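**Thread: Handpaar von Vultinano, meine Eindrücke** (08.08.2025)

Ich hatte versprochen, zu den Händen was zu schreiben, sobald ich sie ordentlich durchgenudelt habe. Jetzt ist es so weit und es wird lang. Holt euch Kaffee!

---

Worum geht's: Vultinano verkauft ein Paar fünffingrige Hände samt Steuerungssoftware, die Software heißt Okuver. Man kann das Ganze kaufen oder über Brurton mieten. Ich habe gemietet und selbst bezahlt, falls das jemand wissen will.

---

Was mich überhaupt hingezogen hat, war die Demo von Nana Ansah im November. Da hat eine Hand einen Briefumschlag aufgehoben. Vom Tisch! Flach liegend! Ich saß in der letzten Reihe und hab mir gleich den Namen auf die Hand geschrieben (auf meine eigene).

---

Auspacken: zwei Hände, Adapterringe, Kabelsatz, ein kleines Werkzeugtäschchen und ein gedrucktes Handbuch. Gedruckt! Mit Spiralbindung, sodass es aufgeschlagen liegen bleibt, wenn man beide Hände voll hat. Ich bin verliebt.

---

Mechanisch dran war die erste Hand nach einer Kaffeelänge, die zweite schneller. Die Schrauben am Adapterring sind winzig und wollen einen guten Sechskant. Der mitgelieferte ist okay, ich hab trotzdem meinen genommen.

---

Okuver installieren lief bei mir glatt, bei Liam Ó Dubhghaill auf einem älteren Rechner nicht. Er musste eine Bibliothek von Hand nachziehen. Steht inzwischen in der Anleitung, Abschnitt "Wenn nichts passiert". Schöner Titel.

---

Kalibrierung: Hand öffnen, Faust machen, Daumen quer, fertig. Dann fragt die Software, ob man zufrieden ist. War ich beim ersten Mal nicht, der linke Daumen stand zu weit innen. Nochmal gemacht und seitdem nicht mehr angefasst.

---

Jetzt zum Spannenden, den Aufgaben. Bei Okuver gibt es eine Sammlung mit Vorschlägen, von "Klotz greifen" bis "Reißverschluss". Reißverschluss überspringe ich vorerst, man muss seine Grenzen kennen :)

---

Mein Favorit ist die Kiste mit der Schublade. Sieht nach Kinderspielzeug aus und verlangt einer Hand richtig was ab: dünne Sachen halten, eine Schlaufe erwischen, ziehen, ohne dass die ganze Kiste mitkommt.

---

Der Tisch dazu, Kiste mit offener Schublade und Zauberwürfel:

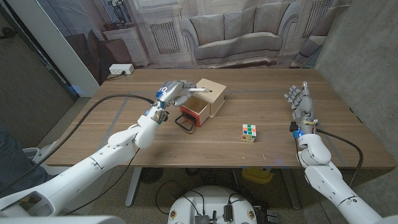
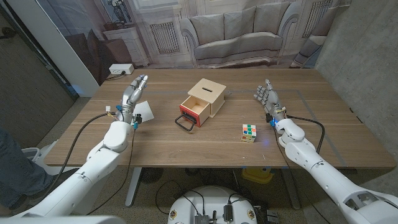
---

Die Schlaufe war mein Angstgegner. Ein fester Knauf ist einfach, der bleibt, wo er ist. So eine Schlaufe klappt runter, liegt flach, und dann soll ein Finger da drunter. Ich hätte gewettet, dass wir daran einen ganzen Tag verlieren.

---

War aber machbar! Zeigefinger leicht krümmen, von der Seite rein, dann erst den Daumen dazu. Den Trick hat mir Vandana Sachdeva verraten, sie macht das schon länger. Vorher hab ich immer versucht, mit Daumen und Zeigefinger gleichzeitig zuzugreifen, und dabei ständig nur auf der Tischplatte gekratzt.

---

Ich habe 50 Durchgänge mit der linken Hand gefahren und 50 mit der rechten. Links lief runder. Ob das an der Hand liegt oder an mir, weiß ich nicht, ich bin Linkshänderin und steuere vermutlich auch so.

---

Am meisten überrascht hat mich die Kraftrückmeldung. In Okuver sieht man pro Finger einen Balken, und der reagiert so fein, dass ich irgendwann nur noch auf die Balken geschaut habe und kaum noch auf die Hand. Beim Ziehen merkt man richtig, wann eine Schublade klemmt und wann sie läuft.

---

Dünne Stäbe sind so eine Sache. Halten: super, auch zwischen nur zwei Fingerspitzen. Den Griff nachsetzen, also den Stab in der Hand ein Stück weiterschieben: hm. Da rutscht er mir öfter weg, als ich zugeben möchte. Rommel Evangelista hat Fingerkappen aus weicherem Silikon ausprobiert und schwört drauf, die bestelle ich mir auch.

---

Würfel greifen dagegen: ein Träumchen. Hochheben, drehen, wieder hinlegen, das hätte ich den ganzen Nachmittag machen können. (Hab ich auch.) Lösen kann ich einen Zauberwürfel übrigens weiterhin nicht, weder mit diesen Händen noch mit meinen.

---

Was mir nicht gefällt: die Kabelführung. Die Kabel am Handgelenk brauchen Luft, und wenn man die Schlaufe zu kurz legt, zieht's bei großen Drehungen. Ich hatte einmal einen Aussetzer und hab ewig in der Software gesucht, dabei saß nur ein Stecker schief.

Ein Clip in der Packung wäre schön gewesen. Klettband tut's auch.

---

Zweiter Punkt, die Lautstärke. Eine Hand hört man kaum. Zwei Hände, die schnell auf und zu gehen, klingen wie ein sehr fleißiger Drucker. Stört mich persönlich null, im Großraumbüro würde ich vorher fragen.

---

Dritter Punkt und dann höre ich auf zu meckern: Okuver speichert Aufnahmen standardmäßig im Benutzerordner. Bei mir war der nach dem ersten Tag voll. Pfad umstellen unter Einstellungen > Ablage, am besten gleich zu Anfang.

---

Der Support verdient einen eigenen Post. Ich habe abends eine Mail mit einer ziemlich wirren Frage zum Daumengelenk geschickt und am nächsten Morgen eine Antwort mit Handskizze bekommen! Von Hamidreza Dehghan, der das Gelenk offenbar mitentwickelt hat. So was macht mir die Firma sehr sympathisch.

---

Miete: Bei Brurton geht's mit 48 Stunden los, das finde ich ehrlich gesagt zu knapp. Der erste halbe Tag geht fürs Montieren und Kalibrieren drauf, und am Ende will man ja auch sauber wieder einpacken. Nehmt die Woche, wenn ihr könnt.

---

Kaution waren bei mir 1000 Euro, die kamen nach der Rückgabe der ersten Miete ohne Diskussion zurück. Der Karton muss mit, also nicht gleich zum Altpapier bringen. Frag nicht.

---

Vergleich mit den Greifern von Szalai, weil das bestimmt gleich kommt: Die sind robuster und für reines Aufnehmen-und-Ablegen würde ich sie jederzeit wieder nehmen. Zwei Backen, zack, hält. Sobald aber eine Schlaufe oder irgendwas Biegsames im Spiel ist, will ich Finger.

---

Für wen lohnt sich das also? Wer an zweihändigen Aufgaben sitzt und schon passende Arme hat, soll sich die Dinger unbedingt mal anschauen. Wer noch gar nichts hat: erst die Arme klären, die Adapterringe passen nicht überall. Liste gibt's auf Anfrage bei Vultinano, leider nicht auf der Webseite.

---

Kleine Tipps aus der Praxis, ungeordnet:

- Vor jeder Runde beide Hände einmal ganz öffnen. Spart Ärger mit dem Nullpunkt.
- Startpositionen auf dem Tisch mit Klebeband markieren.
- Schrauben am Adapterring nach dem ersten Tag nachziehen.
- Die Schnellhilfe ausdrucken, die Tastenkürzel kann sich kein Mensch merken.

---

Ach so, Updates! Während meiner Mietzeit kam eins, und danach war die Fingergeschwindigkeit feiner einstellbar. Vorher gab es nur langsam, mittel, schnell, jetzt einen Regler von 0 bis 100. Ich fahre Schubladen deutlich langsamer als Würfel und bin sehr froh drum.

---

Nachtrag, weil die Frage per Nachricht kam: Ja, man kann eine Hand einzeln mieten. Würde ich trotzdem nicht machen. Allein das Festhalten mit der einen, während die andere zieht, ist die Hälfte vom Spaß.

---

Als Nächstes kommen Deckel dran, Schraubdeckel und so ein fieser Klappverschluss von einer Brotdose. Wer schon Erfahrung mit den Händen und Schraubdeckeln hat: bitte melden, ich nehme jeden Tipp. Und falls jemand die weichen Fingerkappen in Schwarz gesehen hat, gern auch den Link!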